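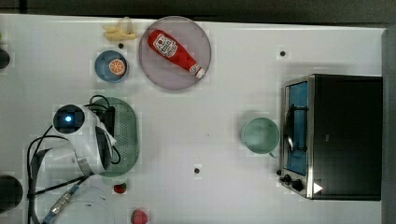 Ketchup on its plate, orange in the blue bowl.

Tips > Home office > Parcels and import charges

Keeping on top of import VAT from the kitchen table

Quick one, got a van coming at 2. These are for anyone who buys bits in from abroad and sells them on from home, like I do (lamp parts mostly, few door knobs). Not an accountant. Ask yours.

Open the post the day it comes. Courier charge slips are small and grey and look like adverts. Lost one in March, paid a late fee on a box of switches worth less than the fee.

Write the parcel number on the slip AND on the invoice. Same pen, top right. Then staple. Paperclips slide off in the drawer and you're matching them up at midnight.

Three figures, keep them apart: what the goods cost, the duty, the VAT. The courier's handling fee is a fourth and goes somewhere else again. I had mine all lumped together for a year. Took 40 slips and most of a weekend to undo. 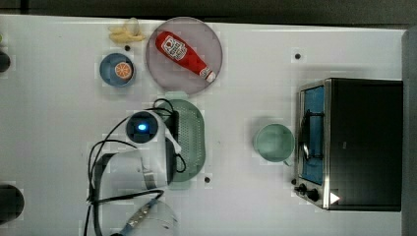 Charge slips want one home and one only, before they get anywhere near the folder. A shallow tray is best, you can see when it's filling up. Any shape, the green oval one would do the job, though I'd rather have a solid bottom than that grid sort of surface if you write your notes while the paper's sat in it, the biro goes straight through. Empty it once a week, into a wallet for the month. No "misc" wallet.

Thermal paper fades. Photograph it or copy it same day, and dont leave it on a window sill. My Trollby invoices from last summer are blank now, every one.

Exchange rates: put the rate you used on the invoice in pencil, and where you got it. You will not remember. Somtochukwu Bashir does my books and that is the first thing she asks for, every time.

Check the description on the customs form before the seller posts it. "Parts" is asking for a delay. "Brass lamp holders, 20 pcs" goes through much quicker for me. Gebreyes are good at this if you ask, Priser less so, have to chase.

Returns. If you send something back keep proof of posting with the orginal charge slip, stapled behind. Got about 44 pounds back that way on one order, would of had nothing without it.

Calculator, stapler, pencil all live in the one tin. More soon, on labels probably.

Related tips
Folding a big box down to a small one
Labels that stay on in the damp
Multora drawer dividers, worth it?
What to write on a gift parcel going abroad
Getting parcel tape off a worktop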